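# The Pumdale Field Slate: a clapperboard for people who make small movies

I've been making short films on almost no money for long enough that my garage has become a sort of museum of broken clapperboards. Cheap ones with hinges that gave up, a fancy one that fell off a pier (my fault entirely), and one that looked great until we tried to wipe it and the whole scene number smeared into a gray cloud. So I started building my own, and then friends started asking for them, and now I have a product page. Hi!

The Field Slate is what I wanted on my own sets. It's a plain old clapperboard, no batteries, no timecode, no app. You write on it, you clap it, your editor is happy. If you're shooting with two cameras and a separate sound recorder, that clap is still the quickest way I know to line everything up later, and it works when somebody forgot to jam sync the boxes after lunch. Which has happened to me more often than I'd like to put on a page where I'm trying to sell you something.

## What you get

- One Field Slate, ready to use
- 2 dry-erase markers, fine tip, black
- 3 strips of camera tape for the back (I like to stick the shot list there)
- A drawstring bag

The markers are ordinary ones. When they run dry, buy whatever your drugstore has. I've tried a bunch of brands on this surface and the only kind I'd steer you away from is the wet-erase type, because you'll be hunting for a damp cloth between every take and your first assistant director will start giving you looks.

## The clap

I fussed over this more than anything else. A lot of inexpensive slates make a sort of dull tick, and when you're trying to find a dull tick on a waveform with traffic behind it, you'll wish you'd spent a little more. The sticks on mine are maple, with a small magnet at the far end so they close flat and stay closed in your bag. You get one clean spike on the waveform. Outdoors, in wind, with the boom a good way off, I can still find it.

It's loud, though! If you're doing a close-up, please do soft sticks. Hold it near the lens, call "soft sticks" so the actor knows what's coming, and close it gently. I've seen a lovely quiet crying scene fall apart because somebody cracked a slate six inches from the lead's nose (okay, it was me again, and it was the same week as the pier).

## The writing area

You get boxes for roll, scene, take, director, camera, date, plus the little day/night and int/ext row along the bottom. I left out "production company" because on my films that's me and the line was always blank. The title line at the top is extra tall so you can put a strip of tape there with the name of the movie on it and leave it for the whole shoot.

I went back and forth on the color bars. Some people love them on the sticks, some people want black and white only. Color sticks are the standard version now and black and white is a checkbox when you order, same price. Don't use the color bars for serious color matching, by the way. They're for telling one clip from another at thumbnail size, and for looking nice. If you need a proper chart, get a proper chart and shoot it at the top of each setup.

## Sizes

I only make two.

**The regular** is the one most people should get. You can read it on a wide shot without walking it halfway to the actors, and it fits in a normal backpack if you slide it in next to the laptop.

**The insert** is the small one, for tabletop work, close-ups, car interiors and anybody shooting in a bathroom (every indie director shoots in a bathroom at some point, I don't make the rules). It claps a little higher and a little quieter. I carry both, clipped together.

## Price and shipping

The regular and the insert together, as a set, are $174. I know that's not nothing. When I was starting out I'd have looked at that number and gone to find a piece of whiteboard and a hinge, and if that's where you are, do that, make your movie, and come back when this one's sold. I mean it. The story matters more than the slate.

I put these together in small batches, so what happens is I make a run, they go, and there's a gap while I make more. The January run is on the bench as I type this (11 January 2022, for anyone reading later). Orders go out in the order they came in. If you've got a shoot date coming up, write it in the notes box and I'll tell you right away whether I can make it. I'd much prefer to say no up front than have you refreshing a tracking page from the set.

## Looking after it

Wipe it at the end of every day, even when you're tired. Ink that sits overnight comes off fine, but ink that sits through a festival run turns into a ghost. A little rubbing alcohol on a paper towel will usually bring it back. Skip the kitchen spray with the grit in it, that'll dull the surface and then nothing wipes clean again.

The hinge has a screw you can get at with any small Phillips screwdriver. If the sticks start to wobble, give it a quarter turn and stop. Too tight and the stick won't swing freely, and you'll get two little claps in place of one.

If a stick does crack, write to me. I sell spare sticks on their own and they swap out with that same screw. I'd like these to last for several of your movies.

## A few things I get asked

**Can you engrave my title on it?** I can do the company name or your name along the top edge, but I talk people out of titles. Titles change! Mine have changed in the edit, after the edit, and one time after the poster was printed.

**Does it work left-handed?** Yes, and I'm left-handed, so I'd have been pretty annoyed otherwise. The sticks can be mounted to hinge on either side. Say which one when you order.

**Do you rent them?** No, but the folks at Herrera, the rental counter I use myself, keep a few regulars on the shelf and will add one to your camera package.

**Will there be a digital one?** I've thought about it. I don't want to write firmware. So, probably no.

**Can I return it?** Sure, within a month, as long as it hasn't been off a pier. 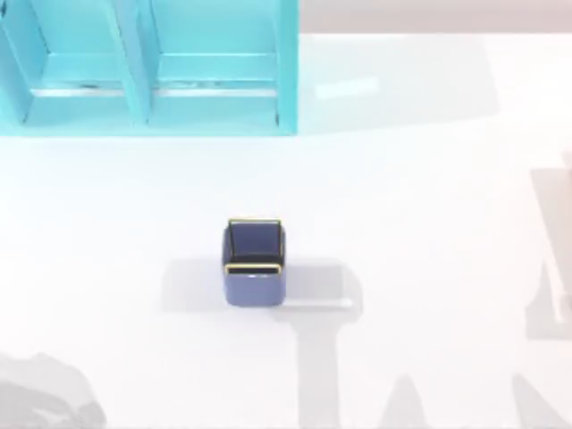 And if you want one for a film school or a whole crew, email me first before you fill up the cart, since I can do a better price on several at once and I'd need to plan the maple. Tell me what you're shooting, too. I love hearing about it, and I answer everything myself, usually at night once the sawdust's been swept up.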